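I'd been trying to get Idalina Morais to sit down with me since January, and when she finally did, she talked for an hour before I remembered to ask a question. She's run the fruit and bread stall at Gallbridge market so long that half the town calls her Auntie.
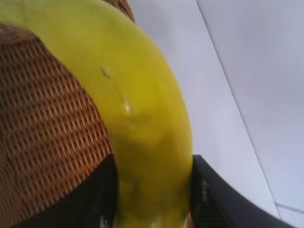
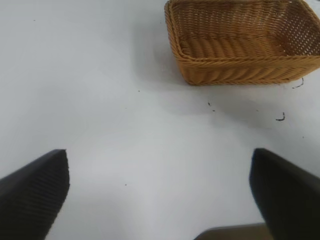
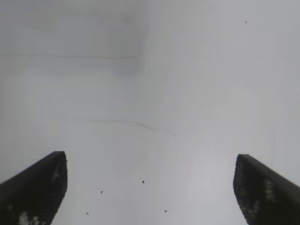
A banana and a wicker basket, first two photos.

"I started with 60 dollars and a folding table," she told me. "My mother said I'd be home by lunch!" She wasn't — she sold out, went back for more and stayed until dark.

I asked what's changed. "The rent," she said, and laughed so loud the guy selling socks looked over. It's 391 dollars a month now, and she thinks that's still fair (her neighbors don't agree, and I heard plenty from them too).

What she really wanted to talk about was mornings. She's up at 4 a.m., drives in from Grivmont with the radio off, and drinks her coffee standing. "If I sit, I'm finished," she said.

Does she ever think of quitting? "Every winter. Then somebody comes by who bought plums from me when they were six, and now they've got a kid on their shoulders."

She sent me home with two loaves and wouldn't take my money.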